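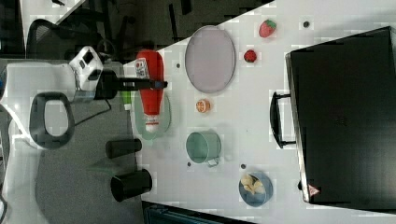
Subject: Re: Grasp planner picks the plate instead of the thing on the plate
Date: Nov 22, 2023

Hi all,

Sorry for the slow answer, I wanted to try this on our own table before saying anything. The original question, trimmed a bit:

> We're running the Buvosetti planner against the Sterano segmentation
> node, mostly with defaults. It's fine with things standing alone on
> the table. When an object lies on top of a plate or a tray, though, the
> two often come back as one blob, and the planner then goes for the
> rim of the plate. We've tried raising the minimum cluster size and it
> made things worse. Is this a known problem? Are people retraining the
> model, or is there a setting we've missed?

Yes, known problem, and no, I wouldn't retrain anything yet! We had exactly this in August and I lost far too many evenings to it before I looked at the right part of the code.

The model is mostly doing its job. If you dump the raw masks (there's a debug flag for it in the launch file, dump_masks, off by default) you'll probably see two perfectly decent masks, one for the top object and one for the plate. The trouble comes in the merge step afterwards, which joins any two masks whose depth edges are closer than merge_gap. A plate is thin, a bottle on its side touches it along most of its length, and so the merge step happily decides they're the same thing. Raising the minimum cluster size makes it worse for you because small leftovers get swallowed by their neighbour, and the neighbour is the plate.

My test layout is a ketchup bottle lying on a round green plate, with an empty oval tray next to it, a toy strawberry and raspberry, an orange slice, a metal cup on its side and a bowl of crisps (or crackers, the label file can't make up its mind and neither can I). White table, which is a pain for the pale tray, but more on that in a second.

I ran 200 planning calls with the defaults and 200 with my changes, same start pose each time. With the defaults, 99 of them gave me a grasp on the plate rim. With the changes it was 16. Not perfect, but I can live with that, and the ones left are nearly all cases where the wrist view is so close that the plate only shows as a thin crescent round the bottle.

What I changed:

merge_gap: take it right down, to a quarter of the default. Go lower and the cup's handle gets split off from the cup, so watch out if you have anything with thin wire on it.

merge_use_colour: set it to true. It's red bottle on green plate for me so of course it helps a lot, your mileage with a white mug on a white saucer will be rather less.

support_check: this one is hidden. It's only read if you pass the config through the Mundavdale loader, and the plain one ignores it without a word (grr). It ranks whatever is on top before whatever is underneath, so even when the masks are a bit ragged the planner tries the bottle first.

About that pale tray: colour merging does have a cost. On a white table a light lavender tray can get partly eaten by the table plane, and then you have an odd little island of tray floating about in the scene. I got round it by fitting the plane first and locking it before the merge runs. There's a patch for that in ticket 326, still open. It applies cleanly to the last release but not to the development branch, where somebody has renamed half the functions.

One more thing to check. If you're using the Paulík calibration script, run it again after any change to the wrist mount, even if all you did was tighten a screw. Ours was off by a few millimetres, and with a long narrow gripper that's plenty to turn a decent plan for the bottle into a nudge of the plate. I spent ages blaming the segmentation for that one too.

If you can post one of your raw mask dumps plus the config you're loading, I'm happy to have a look. And please say which loader you're on, as I'd bet a biscuit that's half of it.

Has anyone tried support_check with three things in a stack? I haven't got that far and would like to know before I build one.

Cheers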